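# Ferley releases new edge finder for dark cloth

Steresska, February – The small software company Ferley has published version 2 of Tundulow, its program for robots that handle clothes. The new version is made for the garments which gave users the most trouble until now: black, navy and dark green knitwear.

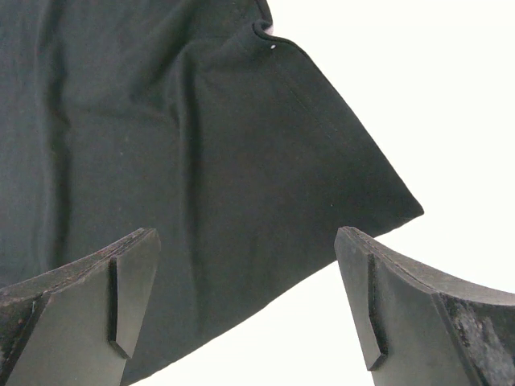

## What is new

Tundulow reads the picture from a camera at the wrist of the robot and decides where the gripper should close. In the first version it searched for folds by their shadows. On a light shirt this worked well, but on dark cloth a crease is only a little paler than the fabric next to it, and the program often took it for a hem.

The new version looks first for the outer border of the garment, where dark cloth meets a bright background. After this it looks for corners, and only at the end for seams and creases inside the cloth. Each line gets a score, and the planner may choose a grasp point only on a line with a high score. If there is no such line, the arm moves a little to the side and the camera takes a new picture.

"A corner is a very good friend for us," says Mariama Ackah, who leads the perception work at Ferley. "When we have one corner and one straight hem, we can guess quite well how the rest of the garment is hanging."

Small bright points on the cloth, for example lint or the end of a thread, were another difficulty. The old program sometimes treated them as part of an edge. They are now removed before the search begins, but the original picture is kept, so users can check later what was taken away.

## Training and tests

The team trained the new model with 3,000 pictures of dark garments, all marked by hand. Maribel Chambi and Kevin Flores did most of this marking during the winter. For the final test they made 200 grasps with clothes that the model had not seen before. In 41 of them the program asked for a second picture before it gave the command to close the gripper.

Very bright backgrounds are good for finding the border, Flores explains, but the exposure must be set with care – too much light and thin parts of the cloth can disappear into the white. The manual has a new page on this subject.

## Availability

Users of the first version can update without payment. Their old settings files can still be read, except the shadow threshold, which no longer exists. The laundry company Correa will be the first to use the new version in daily work, at its sorting hall in Steresska.

Socorro Chávez from Ferley will answer questions about the update on the users' mailing list. Support for striped and printed cloth is planned for a later version.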